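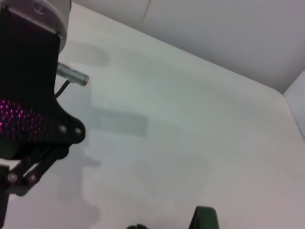

Gray patches on a very white work table, how to clean without making it shiny?

Asked July 1, 2023 in Cleaning and Surfaces

Hello everybody. I have a work table with a bright white top, model Lam from the company Zulska. I bought it second hand in May from a small office in Trasutcombe which was closing. The surface is matte and has no pattern. I use it for small repairs, for cutting paper and sometimes for gluing.

My problem is gray marks. They look like pencil lines, but an eraser does not take them away. I think that they come from metal, for example when I pull a ruler or a box with metal feet over the top. There is also one area, near the place where my right arm rests, which has become a little yellow. On a darker table I would probably never see this, but on white I see everything, especially in the morning.

I have tried warm water with dish soap, and also the spray Clirnero which I had already for the bathroom. The soap did almost nothing. The spray made the yellow area lighter, but I am not sure if it is good for the table to use it often. I have read that a melamine sponge can help, but somebody wrote that it leaves shiny places on a matte surface, and then you cannot repair it anymore.

I do not know exactly what the top is made of. The seller did not know either and there is no paper with it. Is there a safe way to clean it? And is there something I can put on the table so that it does not happen again? I would like to keep the white color visible, it helps me to find small screws.

2 answers

Answer 1 (accepted)

I had the same kind of marks on a white desk. If they come from metal, the mark is usually a little bit of the metal which stays on the surface, and the top itself may be fine. Soap does not dissolve it. What worked for me was a paste of baking soda and water, quite thick. Put it on the mark with a soft damp cloth, rub lightly in small circles, leave it for 5 minutes and wipe it with clean water. Then dry it. Please do it first in a corner at the back and look at it from the side, against the window. If you see a difference in the shine, stop there.

For the yellow area I would use only soap, but warm and with more patience. It is probably from skin and hand cream. Lay a wet cloth on it for some minutes before you wipe. I would not spray a bathroom cleaner on a top when you do not know the material. If you use it anyway, rinse well.

About the melamine sponge, what you have read is correct. It is a very fine abrasive. I used it once on mine and now there is a place as big as a coffee cup that reflects the lamp.

To protect it, I glued felt under everything which has metal feet. For the cutting I have a mat, 12 by 18 inches, in a light gray, and small screws are still easy to see on it.

Answer 2

Use a melamine sponge, it takes off everything. I have cleaned mine like this for years and it is still white. Maybe it is a little more shiny but who looks at a table so closely.

Comment from the person who asked

Thank you both. The baking soda removed nearly all of the gray lines, only one long one is still there, and it feels like a scratch with the fingernail. The yellow area I will try again with the wet cloth. I have ordered felt too.

Was this page helpful? 40 people said yes.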